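Urard House Residents' Meeting
Minutes of the January meeting

Held in the ground floor lounge, starting at 7.15 pm. Residents from all three floors were present, along with the house manager. Apologies had been received from the residents of rooms 30 and 43.

1. Minutes of the last meeting

Agreed as a correct record, with one change. Under item 4 the word "weekly" should read "fortnightly". The house manager will correct the copy in the folder by the front door.

2. Matters arising

The dryer on the first floor has been repaired. The door seal still sticks and has to be pushed at the bottom corner. The engineer has been asked to look at it on the next visit.

The light on the back stairs has been replaced. The timer is still too short for anyone carrying bags up to the top floor. The manager will ask for it to be lengthened.

No reply yet from Thevar about the broken bike rack. Carried forward.

3. Bed linen and laundry

The house manager reported that the new linen arrangement with Skultik has been running since the start of the term. House sheets go out in the blue bags and come back the following week. Residents' own quilts and pillowcases are not covered by the arrangement and should be washed in the house machines.

At the last collection the driver returned one bag unopened, as there were personal things mixed in with the sheets. The charge for a returned bag is the same as for a full one. The meeting agreed that beds must be cleared completely before stripping. The manager went through what has to come off first: quilt, pillows, reading matter, socks, wrappers.
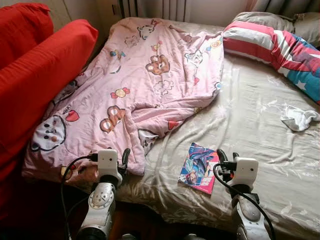

Item 3: bed before stripping, with pink quilt, striped pillow and booklet still on it.

A resident asked whether sheets with a pattern were still accepted, as the printed leaf and flower ones are faint and could be mistaken for plain. The manager said that all fitted sheets supplied by the house are accepted, plain or printed. Anything a resident has bought should be marked with the room number and kept out of the blue bags.

It was asked whether the heavier quilts could go in the first floor washer. The manager said one quilt at a time and nothing else with it. Two residents said that theirs had come out with the filling in lumps and had needed a second go in the dryer. A large washer at the launderette on the corner was suggested for anything bigger than a single.

Small items were discussed at some length. Single socks turn up in the filter and in the bottom of the bags. A basket for odd socks will be put on the shelf over the machines and emptied at the end of each month.

Agreed: a short notice to go up in the laundry room and inside each linen cupboard. Wording as follows. "Take everything off the bed. Shake out the quilt. Look under the pillows. Then strip the sheet from the head end."

Action: house manager.

4. Rubbish left in bedrooms

The cleaner has asked that residents pick up plastic wrapping and other light rubbish before the room clean. It gets caught up in the bedding and finds its way into the vacuum cleaner, which has been blocked more than once since the autumn. The cleaner cannot be expected to decide what is rubbish and what is being kept, and will leave a bed as found if there are things on it.
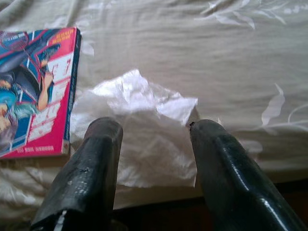
Item 4: crumpled white plastic and a comic book on the sheet.

One resident felt that comics and magazines should be moved by the cleaner, as it takes a moment. Others disagreed, saying that they would prefer their things not to be handled. After discussion it was agreed that the cleaner will not move books, comics or papers in any room. Residents who want the bed made up should put them on the desk or shelf beforehand.

Clear plastic and wrappers go in the general waste. The recycling firm does not take soft plastic. A bag for it may be kept in the kitchen if someone is willing to carry it to the supermarket. One resident from the second floor offered to do this until Easter.

5. Comic and book shelf

Following on from the above, it was suggested that the empty bookcase in the lounge be used for comics and paperbacks that residents have finished with. General support. No lists and no lending book. Anything left on the shelf may be taken by anyone and need not come back. The bottom shelf is to stay clear for the board games.

Action: residents of the first floor to clean the bookcase and move it away from the radiator.

6. Furniture

The Branura bed frame in room 49 has a cracked slat. A spare is in the cellar and will be fitted this month. Residents should report slats early and should not put books underneath to hold them up.

Where a sofa has been pushed up against a bed, it should be pulled out before the room clean so that the floor behind can be reached. It may go back afterwards.

7. House fund

The fund stands at £412. Agreed to spend up to £30 on the sock basket, a new laundry room noticeboard and pins. The toaster was raised again and left until the next meeting.

8. Any other business

The kitchen window on the second floor does not close fully. Reported.

A request was made for quieter use of the washers after 10 pm. Agreed that no new load should be started after 9.30 pm.

The meeting closed at 8.20 pm. The next meeting will be in the lounge at the same time, and items for the agenda should be left in the manager's tray.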